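Small Containers and Lids: Storage Project, Group 3
Fabian Pichler and Verena Widmer

We wanted to find out which small plastic containers are worth keeping for a shared kitchen shelf. In July we collected containers from home and sorted them by lid type. The two main types were screw caps and lids held down by clips. The work was done on a table with a light wooden top, using a white tray for small items such as the container with the blue cap.
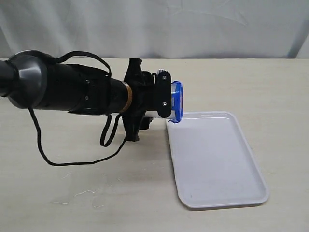 Do small containers need their own tray?
We think they do. On an open shelf the round ones rolled to the back, and people bought new ones when they could not find them.

The second part of the project was about the larger boxes. We wrote a checklist for each box: volume, lid fit, condition of the clips, and whether the contents can be judged from outside. We gave the last item extra weight. Frosted plastic hides color and detail, but the level of a cloudy liquid still shows through the wall, and so do drops above it. A blue lid with a clip on each side is also easy to find on a shelf.
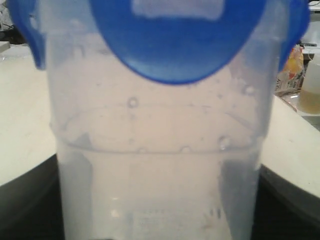

Page last changed: 17/10/2023

For volume we used a measuring jug and filled each box to the level where the lid could still close without touching the liquid. The largest box in our list held 879 ml and the most common size was 600 ml. Screw-cap containers held up to 400 ml. We did not test hot liquids or freezing.

Verena kept the list and Fabian wrote the labels. Boxes with a cracked clip were moved to dry storage.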